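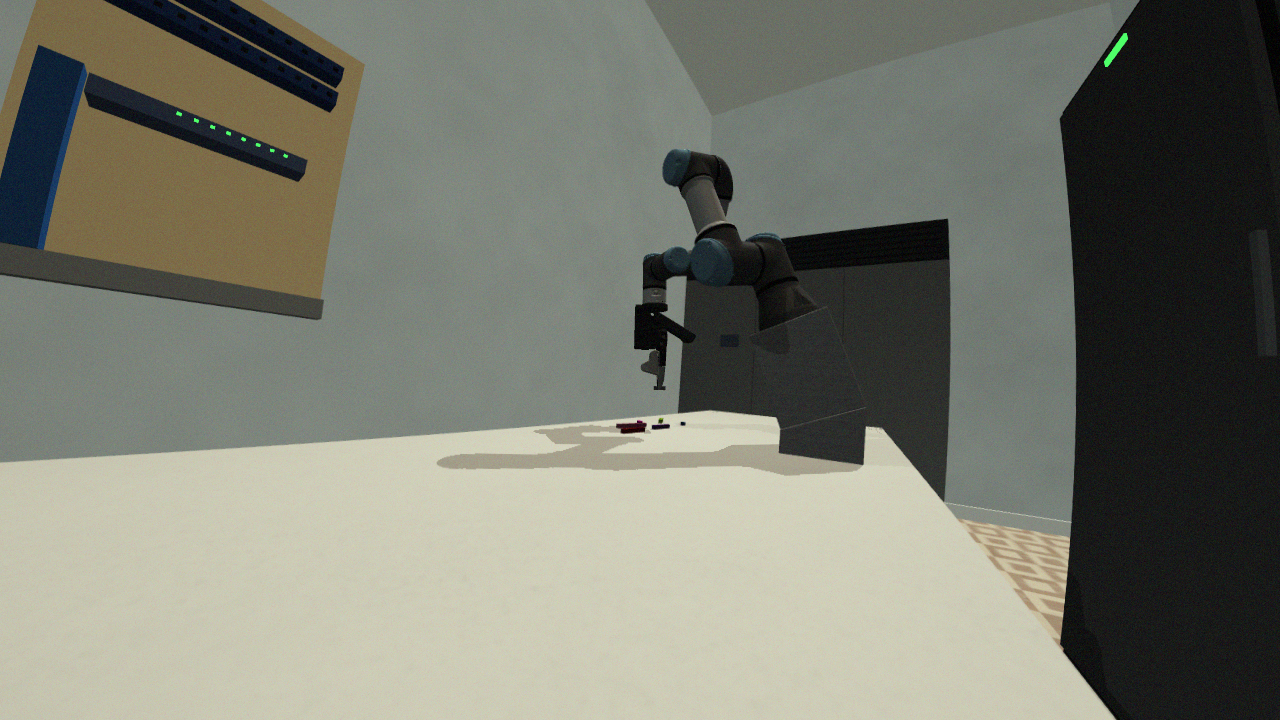
How long does rain need to reach the wells at Boltbridge? The new measurements give 171 days for the shallow wells, counted from the moment when water enters the gravel at the foot of the Grimshaw hills.

This number was presented in March at the village hall, together with the first results of the groundwater study which Brurorier is carrying out for the local water company. Until now the company worked with an older estimate of 400 days, made from a map and a few pumping tests. The difference matters for the farms above the village, because the protection zone around the wells was drawn with the older estimate.

The study uses a simple method. A small quantity of harmless dye was put into the ground at two places on the slope, and samples were then taken from five wells lower down. In the shallow wells the dye came clearly, with a sharp rise and a slow fall. In the deep well behind the old mill it was not found at all. The hydrologists think that a layer of clay separates the deep water from the gravel, but they do not yet know how far this layer goes to the east.

Water levels were also recorded every hour during the whole test. After heavy rain the level in the wells nearest to the river rises within the same day, and it goes down again when the river falls. The wells closer to the hills react more slowly and keep their level longer into the summer. For this reason the report advises the company to pump more from the hill side in June and July, and to leave the river wells to rest when the river is low. 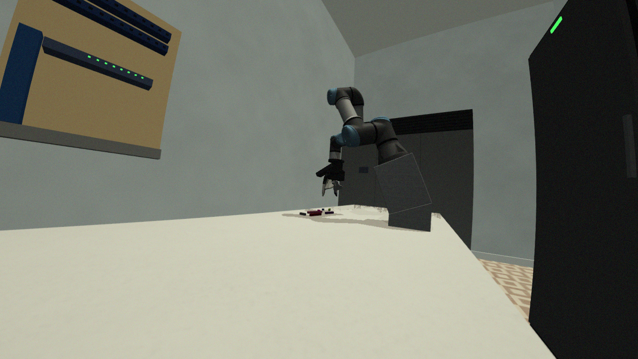 ## What changes for the village

For the households nothing changes at present. The tap water is tested as before, and the results on nitrate stay under the permitted limit in all the wells which are in use. The dye was used in such a small quantity that it could be measured only in the laboratory and could not be seen or tasted.

For the farms the question is more open. If the water travels faster than was believed, the inner protection zone has to become larger, and the spreading of manure would be restricted on several fields between the Grimshaw road and the wells. The water company says that it will first speak with the farmers concerned, and that a new map will not be drawn before the second part of the study is ready.

The second part begins in September. Two new boreholes will be made east of the mill, to find the edge of the clay layer, and the dye test will be repeated in the wet season. The ground was rather dry during the first test – a wetter winter could make the journey of the water shorter still.

The measured levels will be published on the groundwater portal Gandadach, where the older records from Boltbridge can already be consulted. Owners of private wells who wish to have their level included can leave their address at the company's office, which is open in the mornings until noon.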